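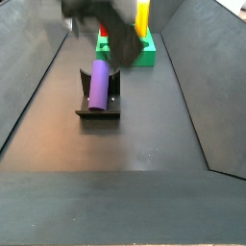
Search this site Search
3 min read

Yavuz Gezer had been talking since ten o'clock and was onto his second bottle of water. The Nerkeo workshop in Brenduldale opens to the public one Sunday in April, and he runs the peg bench.

"People expect it to build a car," he said. "It puts pegs in holes. That's the whole job."

The arm works inside a grey-walled box. There is a green block with openings in its top and a black stand that holds a purple cylinder at an angle. Gezer said the tilt is the hard bit.

"If the part stood straight up, you'd grab it and go. On a slope the fingers have to come in at the right angle, and then the arm has to turn it upright before it gets near the block."

He has been on the project for 18 months. Before that he serviced packing lines at Pledarley, where one arm did the same move all day.

"There, if a carton was five millimetres out, the line stopped and I got a phone call. We want this one to cope."

The bench has logged 3000 attempts so far. I asked how many had gone wrong.

"We had 330 failures. Most were early on. It would let go too soon, or push down when it wasn't lined up."

Kids at the rail wanted it to go faster. Gezer said he could speed it up but would rather not with the Chaiyaporn gripper, as a new set of fingers takes weeks to arrive.

The next job is a block with tighter holes. He hopes to have it ready by winter.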